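Prillden House Residents' Association
Minutes of the May meeting, shared kitchen, ground floor

Present: R. Harms (chair), two floor representatives, representative of Reinholz (managing agent). Apologies received from the third floor.

1. Minutes of the last meeting
Agreed, with one correction under item 4: the cupboard allocation covers base units only.

2. Kitchen budget
Balance stands at 3,980. A ceiling of 1,000 was agreed for all kitchen work up to the autumn. The Drodico invoice for 433 (resealing of sink and worktop joint) was approved for payment. Reinholz to confirm whether the sealant carries a guarantee.

3. Unpacking of shopping and deliveries
Roswitha Harms reported that bags are still being left on the floor in front of the base cabinets, where they block the doors and are a trip hazard on the tiles. It was agreed that bags may be stood on or against the black stool in the corner while they are being emptied. The stool is not to be used for storage. Soft items come out first and are not to be pressed down under tins or bottles.

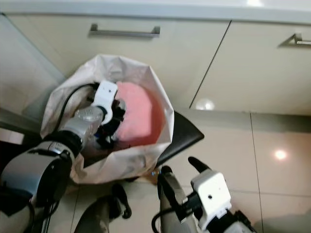

Carrier bags are to be folded and placed in the drawer by the door once empty. Torn bags go in general waste. The second floor asked whether bags could be kept for bin lining. Agreed, up to the capacity of the drawer.

4. Base cabinets
The cream doors are to be wiped down weekly, including the handles and the seam between doors, with a damp cloth and washing-up liquid. Scouring powder is not to be used on the doors. One hinge reported stiff - Reinholz to inspect. A proposal to renumber the cupboards was deferred.

5. Floor
The beige tiles show streaks when mopped with the present cleaner. The Closville branch of the hardware shop stocks a neutral product. R. Harms to buy one bottle and report back. Mopping to be finished by 9 p.m. so that the floor is dry before the late shift comes in.

6. Any other business
The fridge shelf labels have come off again. Second floor to reprint.
Request for a second stool: not supported, lack of space.

Actions
R. Harms: floor cleaner, notice on bags.
Reinholz: hinge, sealant guarantee.
Second floor: shelf labels.

Next meeting to be held in the same room. Date to be circulated.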